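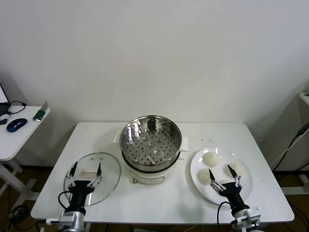 Let Tenants Put Up a Shelf

By Oona Pesonen
9 September 2022

My apartment in Gadstead is 315 square feet. The lease runs to 30 pages, and one whole page is about the walls. I may not drill them. I may not paint them, paper them, or use any adhesive hook the management company hasn't approved in writing. I asked for the list of approved hooks when I moved in. The office told me there wasn't one.

I have rented for most of my adult life, in three cities, and some version of this page has been in every lease. I think it should go. A tenant who pays on time and plans to stay should be allowed to put up a shelf without asking, and the law should say so.

The usual argument on the other side is damage. Landlords own the building, they have to rent it again after you leave, and they don't want to spend a weekend patching. I take that seriously. My uncle rented out the upstairs of his house for years and once found a hole behind a poster big enough to put his arm through. But a deposit is there to cover that kind of thing. We already accept that a tenant may spill something on the carpet, or break a blind, and that the money gets sorted out at the end. A screw hole costs less to fix than either. You need a small tub of filler, a putty knife, and a dab of the right paint.

What the rule does cost is space, and space is what people in small apartments have least of. With nothing on the walls, everything you own has to sit on the floor or on a table. The counter in my kitchen is as wide as the cutting board. So the rice cooker lives on a chair, the onions hang from a doorknob, and the good saucepan is in the oven, where I forget about it until I've turned the oven on.

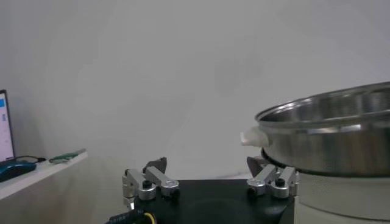 Pale gray-white wall, no markings.

Two shelves over my counter would fix nearly all of it. The boards and brackets would come to less than 100 dollars. I know, having priced them at the Nikolovski hardware store more than once, usually after burning something on the inside of the oven.

Charoen Chuensuk, who lived across the hall from me until April, tried the legal way. He wrote to the management company and asked for permission to hang a spice rack and a bicycle hook. They asked for a drawing. He sent one. They asked for proof of renter's insurance, then for the name of a licensed contractor who would do the work. The contractor wanted more for showing up than the rack, the hook and the bicycle were worth together. Charoen moved to Dundance, where his new landlord is a retired plumber who lent him a drill.

Most people don't write letters, of course. They either live with bare walls or they drill and hope. I've done both. In my last place I put up a coat rail, filled the holes the night before the inspection, and stood in front of them while the agent went by. It was a silly way for a grown woman to spend an afternoon, and the rule did that agent no good at all. The holes were made anyway, and the person who made them had every reason to rush the repair and say nothing.
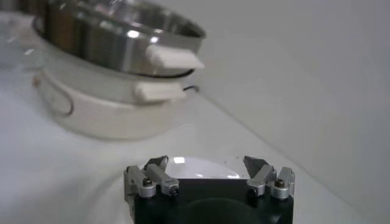 What a fair rule would look like

I would keep it short. A tenant may put ordinary fixings into an interior wall, for shelves, pictures, rails and curtains. The tenant fills the holes on leaving or pays the reasonable cost of having it done. The landlord marks any wall with pipes or wiring that shouldn't be touched, and hands over that information with the keys. Anything heavier, such as a wall-hung cabinet, still needs permission, and a request that gets no answer in 30 days counts as granted.

Paint I would treat the same way, with one difference. If you go dark, you take it back to the original color yourself. I've had to cover someone else's maroon bedroom and I wouldn't wish it on a landlord.

Older buildings need some care. Plaster crumbles and there may be old lead paint under the new. Those are good grounds for particular limits in particular buildings, written down where a tenant can read them. They are poor grounds for the same page stapled into every lease in the city, including mine, for a building finished nine years ago with drywall throughout.

I renew in the spring. I plan to cross out the page about walls, initial it, and send it back with a polite note and the first month's rent. If they refuse, I'll ask again for the list of hooks.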